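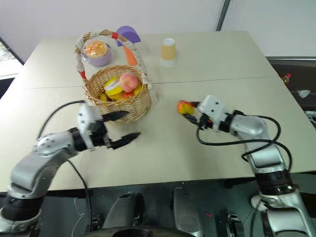 바구니에 과일만 담는 게 맞지 않냐, 케이크는 그릇으로 빼는 게 보기 좋더라 하는 댓글이 이슈 게시판에 올라왔는데요, 저도 완전 동의합니다! 그래서 이번 판부터 `basket`이랑 `bowl`을 따로 적어요.

# Pukero 소꿉 음식 목록

장난감 과일, 빵, 그릇을 하나씩 적어 모은 표예요. 처음엔 제 상자 정리용이었는데(복숭아만 자꾸 없어져서…) 적다 보니 1249줄이 됐네요. 진짜 음식은 한 줄도 없습니다.

## 들어 있는 것

- `items.csv`: 물건 하나에 한 줄, 총 1249줄
- `sets.csv`: 바구니 구성 13가지
- `colors.txt`: 색 이름 모음. 라벤더랑 보라를 따로 둘지 아직도 고민 중이에요

## 칸 설명

| 칸 | 뜻 | 보기 |
|---|---|---|
| `name` | 부르는 이름 | 복숭아, 바나나 송이 |
| `color` | 눈에 띄는 색, 두 개까지 | 분홍 / 주황+노랑 |
| `place` | 담는 곳 | basket, bowl, table |
| `wrap` | 비닐 포장 여부 | yes, no |
| `sure` | 이름에 자신 있는지 | yes, maybe |

`sure` 칸은 제가 제일 아끼는 칸이에요. 빨강에 노랑이 섞인 과일은 사과 같기도 하고 망고 같기도 하잖아요. 그럴 땐 `사과/망고`라고 쓰고 `maybe`를 달아 둡니다. 원뿔이나 반원처럼 생긴 조각도 당근이니 가지니 우기지 않고 모양이랑 색만 적었어요. 주황 원뿔, 보라 반원, 이런 식으로요.

포장된 빵과 케이크는 비닐을 벗기지 않고 기록했어요. 동그란 건 케이크인지 페이스트리인지 저도 헷갈려서 `둥근 빵류`로 묶었습니다.

## 바구니 차리는 법

제가 늘 하는 순서인데, 꼭 따르실 필요는 없어요.

1. 손잡이 달린 바구니를 상 안쪽에 놓는다
2. 바나나 송이를 먼저 넣고 복숭아를 그 위에 얹는다
3. 둥근 빵류는 그릇에 따로 담는다
4. 종이컵은 엎어서 옆에 하나

복숭아를 바나나에 살짝 기대 놓으면 분홍이랑 노랑이 붙어서 정말 예뻐요! 작은 과일은 앞쪽 테두리 가까이에 끼워 두면 꺼내기도 편하고요.

## 바뀐 점

**2022년 11월 25일**

- `place` 칸을 basket, bowl, table로 나눔
- Zamudio 세트에서 중복된 400줄 삭제(복사 붙여넣기를 두 번 했더라고요, 죄송해요)
- Vaden 세트의 그릇 색 4개 수정

8월 판에는 종이컵이 전부 `bowl`로 들어가 있어요. 예전 파일을 쓰신다면 그 부분만 조심해 주세요.

## 아직 못 한 것

Grevunlow 세트는 채소 쪽이 비어 있고, 크기 칸도 없어요. 자로 재다가 바나나 송이에서 포기했습니다. 휜 걸 어디서부터 재야 할지 좋은 생각 있으시면 이슈에 남겨 주세요. 오타 신고도 환영이에요. 줄 번호까지 적어 주시면 그날 저녁에 바로 고칠게요!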